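Unit 6. Hand-Held Gripper Kits: Reading a Product Offer

Handout for the second lab block. Bring the February readings on end effectors. The worksheet for this unit is due 17th April.

6.1 Scope

This unit covers one class of product: the hand-held gripper kit sold for recording manipulation tasks. An operator carries the gripper, performs a task by hand, and the kit stores video and jaw position. The recordings are later used to train an arm fitted with a matching end effector. We work from the Ernetti kit, which the lab has on loan, and from the printed offer for its nearest competitor, the Grimley G2. Arm selection is covered in Unit 8.

6.2 What is in the offer

The Ernetti offer lists a gripper body, a wrist camera with a wide-angle lens, a charging dock, two sets of finger pads and a one-year license for the Nindby annotation software. Head-mounted cameras are quoted separately. The base price is 2,443 dollars per kit. The Grimley offer includes the head camera but limits the software to a single workstation.

Compare offers on the same footing. Add the license renewal, spare pads and storage to each before ranking them. A kit that fills a 256 GB card in one afternoon needs more cards than the base price suggests.

6.3 Terms used in this unit

Episode: one continuous recording of one task, from the first jaw motion to release.
Usable episode: an episode with complete video, complete jaw data and a task label.
Yield: usable episodes divided by recorded episodes.
Reset: returning the objects to their starting positions between episodes.

Vendors do not agree on these terms. The Grimley sheet counts an episode as usable if the video file opens. The Ernetti sheet also requires jaw data. Yields taken from the two sheets can't be compared directly.

6.4 Worked case: yield

In the Jaber exercise, a class group recorded 136 episodes of cloth handling with the Ernetti kit. Of these, 43 were rejected in review, most of them for missing labels. That leaves 93 usable episodes, a yield of 68 percent. Labeling faults are cheap to fix. Jaw data faults are not — the episode has to be recorded again.

6.5 Soft goods

Rigid blocks are a poor basis for judging a gripper kit. Cloth folds, twists and hides the fingers from the wrist camera, and its outline changes during the grasp. When reviewing cloth episodes, note how much of the material stays in view and whether the background gives enough contrast. White fabric against white upholstery is a hard case for any segmentation tool. 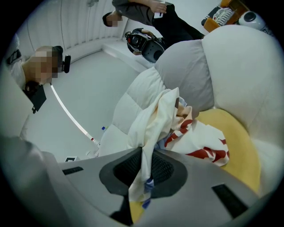 Fig. 6.1. White cloth with a red pattern in the opening of a gray hand-held gripper, beside a white sofa. The person at left wears a head-mounted camera.

6.6 Worksheet

1. Restate both offers as a first-year cost for three kits. Show each line item.
2. Recompute the Jaber yield on the assumption that 30 of the rejected episodes can be relabeled.
3. Write an acceptance test for cloth handling, one page at most. State the objects, the number of episodes and the pass mark.
4. List two questions you would send to each vendor before ordering.

Submit as a single PDF. Loan kits go back to the cabinet with the pads removed and the dock cable coiled.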